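3.2 Workcell layout and upkeep

All trials reported in this paper were run on the tabletop cell at Radham. The cell is used for picking up and placing household items, and it was kept in one layout for the whole study. Figure 2 shows the cell from the wrist camera (a) and from two fixed cameras (b, c). 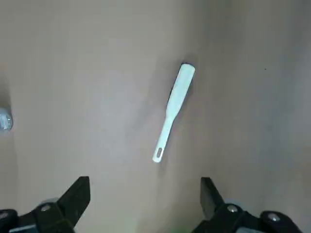 (a)

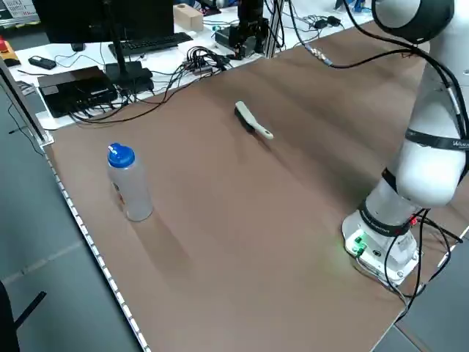 (b)

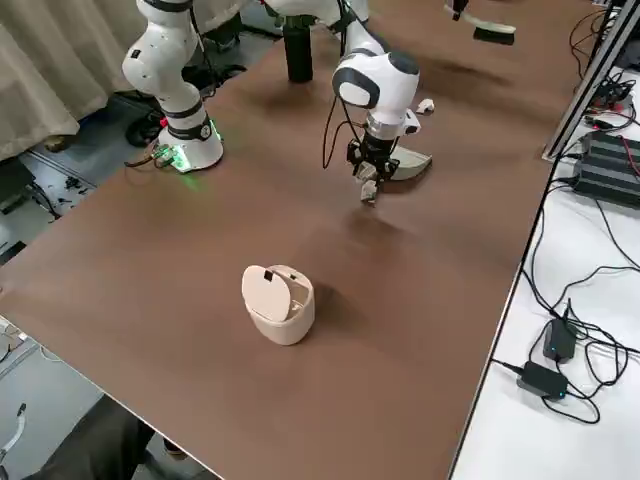
(c)

Figure 2. The cell during the study. (a) Wrist view, with the gripper fingers open and a spatula on the table. (b) Fixed view with a brush and a water bottle on the work surface. (c) Fixed view of both arms, with an open waste bin in front of the gripper.

3.3 Setup

The work surface is brown and has no printed pattern. An earlier surface with a fine grid was dropped during pilot work, as the grid lines confused the depth estimate near thin objects. Arm bases are bolted through the surface into the frame below. We did not move them at any point between the first calibration and the last trial, and the bolts were marked with paint so that any rotation would show.

The fixed cameras are clamped separately from the table. In the pilot they shared its frame, and a fast arm motion was enough to blur one image in 15. Moving the clamps off the table removed most of this blur. The wrist camera cannot be isolated in the same way, so images taken while the arm was above its slow speed setting were left out of training.

Monitor, keyboard and emergency stop are kept on the desk behind the work surface, as in Figure 2(b). The operator can reach the stop button without leaning over the table. Power adapters and other electronics for the second viewpoint are on the side table in Figure 2(c). Cables are given enough slack for the full range of each joint, and every new cable was tested by driving the arm slowly to its limits before it was used in a trial.

3.4 Daily checks

Each session began with the same short routine. The operator homed both arms, opened and closed the gripper, and touched a fixed reference point with the closed fingertips. If the measured position differed from the stored one by more than the tolerance in Section 3.1, the hand-eye calibration was repeated before any data were taken. This happened on seven mornings, most of them in April, when the room heating was being switched off and on.

Screws on the gripper fingers were checked by hand every 400 grasps. The jaw tips wear on the inner face, and a worn tip tends to let flat handles turn in the grasp. A spatula is a hard case for this reason — the handle is thin, and a small turn at the fingers becomes a large error at the blade. We replaced the tips as a pair, never singly, because a new tip against a worn one shifts the grasp center to one side.

3.5 Faults and repairs

The cell completed 4,000 grasps over the study. The most common fault was a dropped connection to the wrist camera, traced to a connector that worked loose when the last joint turned past its usual range. Indira Marar added a strain relief at the upper link, and the fault did not come back. The second was a gripper that reported closed while still open. Celina Duda found that the controller kept an old position value after an emergency stop, and a forced homing step was added to the restart script.

Trials interrupted by either fault were discarded and run again from the same starting layout. Repairs that changed the position of a camera or a finger were followed by a full calibration — other repairs only by the daily routine.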